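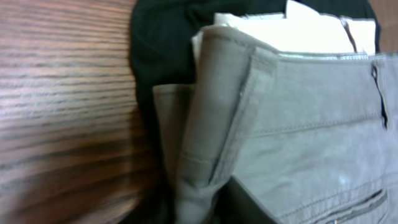
Photos: Hsiu-ying Mak

Home | Laundry | About

1 min read

I have my doubts about folding systems. The Bomier method promises a pile done in 21 minutes, and I've yet to meet the trousers that agreed.
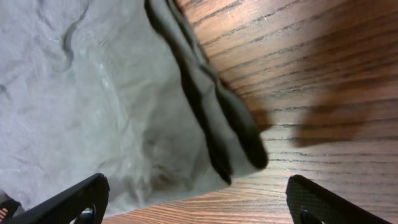 Gray fabric is the worst of it. Smooth one side and the other bunches up.

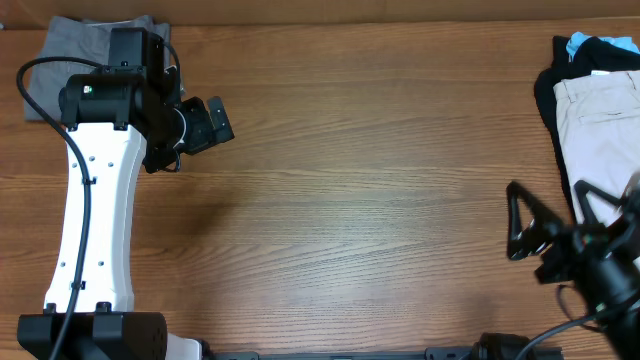 So I still fold in half, then half again, and stack. Ask me in June.

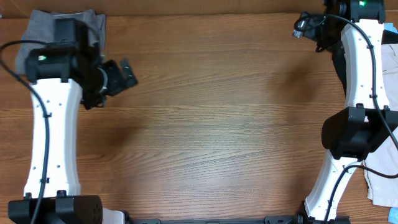 Folded gray, top left. Beige, bunched.

Recent posts
Do drawer dividers work?
35 hangers later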